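Household Tips: Clear Table Covers, and Which of the Usual Advice Holds Up

Every June the same tips about plastic table covers get passed around, and most of them were written by people who sell plastic table covers. I have kept one on my own table for years and tried nearly everything I was told to do to it. Some of it works. A good deal of it doesn't, and one piece of it cost me a patch of finish the size of a saucer.

The fold lines

A clear cover comes folded into a packet, and when you open it you get a grid of creases. The packet usually promises they will "relax out" in a day or so. I have not seen that happen. After two weeks mine had relaxed a little in the middle and not at all at the corners.

The hair dryer is the tip you'll hear most. It does work, on thin vinyl, if you keep the dryer moving and hold it well back. Use the low setting. Warm one crease at a time and smooth it with the side of your hand wrapped in a dish towel, then leave it alone until it cools. If you lift it to check, the crease comes right back. Thick covers laughed at my dryer, and I wouldn't turn up the heat to win the argument.

The iron is the other one. Gwenllian Owen swears by an iron on its lowest setting over two cotton pillowcases, and hers did come out flat. Mine stuck to the pillowcase. Same packet, same brand, bought together. Draw your own conclusions, but do a corner first.

What I do now is lay the new cover upside down on a carpet in a sunny room for an afternoon, roll it loosely around a cardboard tube with the creases going the long way, and put it on the table the next morning. It takes out perhaps half of the lines. I've decided half is fine.

Buy it on a roll if you can

Fabric stores and some hardware stores cut clear vinyl from a roll. No folds, so no fold lines, and you can get the exact length. The store in Brastley charges more per yard than the packets at the discount place, and I grumbled, and then I added up the packets I'd thrown out. Take a paper pattern of your tabletop if the corners are rounded. Cut with a fresh blade against a metal ruler. Scissors leave a wavy edge no matter what the man at the counter tells you.

Light tops, dark tops

People say a white or marble-look top hides everything. It hides crumbs of bread. Coffee, newsprint and blue jeans are another matter. What a pale top does do well is disguise the creases from straight above. Get your eye down low, with a window or a lamp on the other side, and every line shows.

So check your work from sitting height. Standing over the table and announcing it looks perfect is how I fooled myself twice. 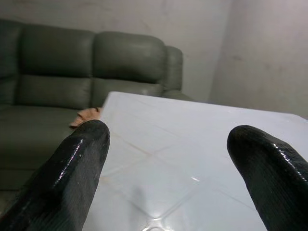 Crisscross creases and glare on a white tabletop with tan veining, seen looking toward the sofa.

Cleaning

Dish soap, warm water, a soft cloth, then a dry cloth. I have tried the special sprays, including one that Prys Wynne gave me half a bottle of because he was sick of it, and I could not tell the difference once everything was dry.

Vinegar is supposed to cut the haze. It cut mine for one evening. I suspect the haze was dried soap in the first place, and a second wipe with plain water did the same job without the smell.

Skip the scrubbing sponge with the green side. Skip nail polish remover altogether. Eifion Owen used it on a pen mark and now has a cloudy spot and, faintly, the pen mark.

For ballpoint, rubbing alcohol on a cotton swab is worth a try if you get to it the same day. On old ink I've had no luck with anything.

Lift it now and then

This is the part the packets leave out. Water gets in under the edge and stays there, and a wood or painted top will show it before long. I lift mine once a month, wipe both sides and let the table air while I have lunch. The saucer-sized patch I mentioned came from a cover I left down all winter because the label said "no maintenance."

If your table was refinished lately, wait. I've heard waiting times from a week to "until it stops smelling." I'd go with the longest one you can stand, and put a cotton cloth between the two when you do.

Hot dishes

The label on my current one says heat resistant, with no temperature anywhere on it. I treat that as meaning lukewarm. Use a trivet. A mug of tea has never hurt mine, but a casserole straight out of a 200 degree oven (I was only keeping it warm!) left a ring that's still there.

Do you need one at all?

Maybe not. On a laminate top I don't see what you gain, since laminate already wipes clean. On good wood with small children in the house, yes, and put up with the creases. Nia Beddoe took hers off for company and never put it back, and her table looks no worse than mine.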